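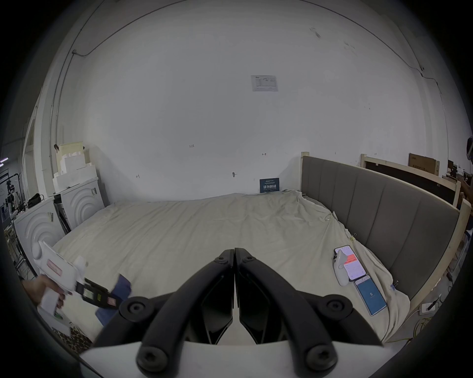 I would sooner stop taking pictures than go through the old ones again, one owner wrote in the comment box at the end of our survey, and many of the replies we read said much the same in other words. The owner had been getting the "storage almost full" message for most of a year. The phone still made calls and still ran every app the owner cared about, and the owner had learned to close the message without reading it.

Figure 3. Two hand-held grippers, one with a crumpled dark blue cloth in its jaws.

November
Sabina Miah and Kuldeep Rathore

4. How owners respond to low storage

4.1 Where the material comes from

This section draws on two sources. The first is the survey described in Section 3, which brought in 3,590 usable replies from people who own a Zollar, Caltthorpe or Brasmont phone. The second is a set of diaries. We asked 100 of the survey respondents to keep a short written record for nine weeks and to make an entry each time their phone told them it was running out of space. An entry gave the time of day, what the person had been doing, what the message said as far as they could remember it, and what they did next. We did not collect anything from the phones themselves. Several diary keepers offered to send us screenshots of their settings page, and we turned these down, as our consent form did not cover them.

The three makers word the message differently. Zollar phones name the amount of space left and offer a button that opens the storage page. Caltthorpe phones say only that space is low and that some functions may stop working. Brasmont phones show the message as a thin banner at the top of the screen, which goes away by itself. Software updates changed the Brasmont banner slightly during the diary period, and entries made after the change are marked as such in our data. We found no difference in how people described the old banner and the new one, so they are treated together below.

4.2 Putting it off

By far the most common response in the diaries was to do nothing at the time. People closed the message or let it pass. The reasons they gave were practical. They were on a bus, at work, in the middle of a call or trying to get a photo before the moment was gone. Few entries suggest that the person had failed to understand the message. Most could say what it meant and what would fix it, and a fair number wrote down a plan to deal with it that evening or on Sunday. Those plans were often carried over to the next entry and the one after that.

Putting it off worked better than we had expected. On all three makes, a phone that reports low space can go on taking photos and receiving messages for quite a while, partly by clearing temporary files in the background. Diary keepers noticed this. Several wrote that the warning "comes too early" or that it "isn't serious yet". One had worked out that the first message could be ignored and that the second, which comes up when an app refuses to update, was the one to act on. From the owner's side this is a sensible rule. It does mean that the first message has lost its use for anyone who has learned the rule.

4.3 Quick fixes

When people did act, they mostly chose something that could be done in a minute or two and undone later. The usual step was to remove an app, nearly always a game or a store app that could be downloaded again. Next came clearing out videos received in group chats. Moving files to a computer was rare and was described as a chore even by people who did it regularly. Two of the reasons that came up again and again were not having the right cable and not being sure where the files would end up.

Deleting one's own photos was treated as a different kind of task. People who removed apps without a second thought wrote at length about photos. They worried about deleting the wrong copy, and they were unsure whether a photo removed from the phone would also vanish from an online account. This doubt was strongest among owners who used Zuccaro, the backup service that comes already installed on Caltthorpe phones. Its gallery shows photos kept on the phone and photos kept online side by side, with a small mark to tell them apart. Most diary keepers who used Zuccaro knew that there was a mark – fewer could say which way round it went.

We looked at whether people who had lost photos in the past behaved more carefully. The survey asked about this, but the answers are hard to use. A good many respondents counted a broken or stolen phone as losing photos, while others counted only files they had deleted by mistake. We had not made the question clear enough, and we leave it out of the results.

4.4 Paying for space

Two ways of paying came up. One is a monthly plan for online storage, and the other is buying a phone with more space the next time round. Attitudes to the two were not alike. Monthly plans were often described with some annoyance, including by people who had one and meant to keep it. The amounts were small, and it was the idea of a bill with no end that people objected to. Paying more up front for a larger phone drew hardly any complaint, though over the usual life of a phone it can easily come out as the more expensive choice.

Owners were also unsure how much space they needed. Asked what size they would pick for their next phone, most named the next one up from what they had, whatever that happened to be. This held for owners of small and large phones alike. Roughly a third of those we asked could not say how much space their present phone had without looking it up. We take the stated preference for "more" as a reaction to the messages and would not read it as a forecast of use.

Memory cards deserve a short note. Only the Brasmont phones accept them. Owners who had fitted a card were the calmest group in the diaries and made few entries of any kind. They were also a small group, and they may well have been more at ease with settings to begin with, so the card itself should not get all the credit.

4.5 Shared phones and hand-me-downs

A smaller set of entries came from phones that were used by more than one person or had been passed down within a family. In these cases the hard part was deciding what could go. A parent did not want to delete a child's saved game, and a grown son who had set up his father's phone did not want to touch the videos on it. One passed-down phone still held the full photo library of its first owner, and the person now using it had been removing her own pictures to make room for new ones. She mentioned this in passing in her last entry and did not appear to see it as a problem.

None of the three makers' storage pages sorts files by who put them there, and it is not obvious that they could. The pages sort by type and by size. Diary keepers with shared phones tended to give up on the page after one visit and to go through the chat apps by hand.

4.6 Limits

The diaries depend on people writing things down, and we know that some entries were filled in late. Times of day in particular tend to fall on the hour. Messages that were closed without thought are likely to be missing, so the share of cases in which people did nothing is probably higher than our entries show. The Brasmont banner is the most affected, as it asks for no response and can pass while the phone is in a pocket. Section 5 returns to this when comparing the three designs, and uses only the entries in which the diary keeper gave the wording of the message.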